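Tied Up: A Report on Shoelaces, Knots and Shared Attention

Term project, Everyday Objects (second-year elective)
Word limit: 2,000, which I have respected out of fear

Why shoelaces

The assignment was to pick an object we use daily and have never thought about. Half the class picked phones, which people think about constantly. I picked the shoelace. My project proposal came back with the comment "Is there enough here?" and I have tried to write this report without sounding bitter about that.

My question was simple: why do laces come undone, and does the way we lace and tie the shoe change how often it happens? I also wanted to know whether people can describe how they tie their own shoes. They can't. I'll get to that.

What I used

Canvas high-tops, for the most part. I chose them over running shoes because they have a lot of eyelets and a tall, soft upper, so there is more lacing to go wrong. I used flat cotton laces and round polyester ones. The flat laces came from a shop called Pornier on the corner near the bus station, which sells keys, umbrellas and a surprising range of string. The round ones were Muvarel brand, ordered online, and arrived in a box big enough for a toaster.

The walking was done on the path between the Weltel building and the library, out and back, which takes me a little under half an hour if I don't meet anyone. The tying was done at a table, because bending down to take notes on your own foot is harder than you'd think.

Method

I compared 2 knots. The first was the ordinary bow, tied the way I was taught at age five and have never questioned. The second was the same bow with the starting half-knot crossed the other way. This sounds like nothing. If the half-knot and the bow go in the same direction, you get what is called a granny knot, and the loops tend to turn and point up and down the shoe. If they go in opposite directions, the loops lie across it. Books about knots feel strongly about this, and after a month of reading them I'm afraid I do too.

I walked the path with each knot and each kind of lace, for a total of 60 walks over the fall term, finishing in December. After each walk I wrote down whether the bow was tight, loose or undone. I did the walks in the same socks. (Not without washing them. My lab partner asked me to put this in writing.)

I also gave out a survey in the Dekker Hall lobby, with a single open question: "Explain how you tie your shoes." I got 41 replies.

Results

The granny knot lost. It came loose or undone far more often than the other one, and it was worst with the round laces, which are slippery and seem to want their freedom. Flat laces did better with both knots. There is more surface for the lace to rub against itself, and rubbing is the whole job.

What I hadn't planned on measuring was the lacing below the knot. When I laced the shoe in a hurry and left slack lower down, the bow suffered even if I'd tied it well. The slack works its way up as you walk and the knot ends up looking after everybody else's mistakes, like the one person in a group project who owns a stapler.

Stopping the lacing short of the last eyelets also made a difference.
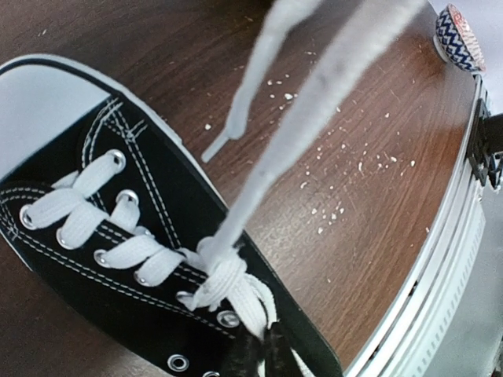 With the top holes left empty, the ankle part of a high-top flops open a little and the tongue is free to slide to one side. It feels nicer for the first few minutes. After that I kept tying the bow tighter to make up for it, and then complaining about my foot. Lacing all the way up was dull and took longer and held better.

The survey replies were the best part of the project and the hardest to put in a table. Several people wrote "the normal way." One wrote "bunny ears, and I won't be taking questions." A few gave a full set of steps that, when I followed them exactly, produced no knot of any kind. I think the hands know how and don't report to anyone.

Problems

I am one person with one way of walking, and I drag my left foot slightly. I also knew which knot I was wearing on each walk, so I may have stepped more carefully when I wanted a good result. It rained a lot in the second half of the term and I didn't record the weather until it was too late to remember it. "Loose" was judged by tugging, and I doubt I tugged the same way each time.

If I did this again I would get other people to do the walking and not tell them what it was for. I would also mark the laces with a pen at each eyelet before setting off, so the creeping slack could be measured in place of being grumbled about. I have switched knots for good. It took three weeks before my hands stopped doing the old one, and they still go back to it when I'm late.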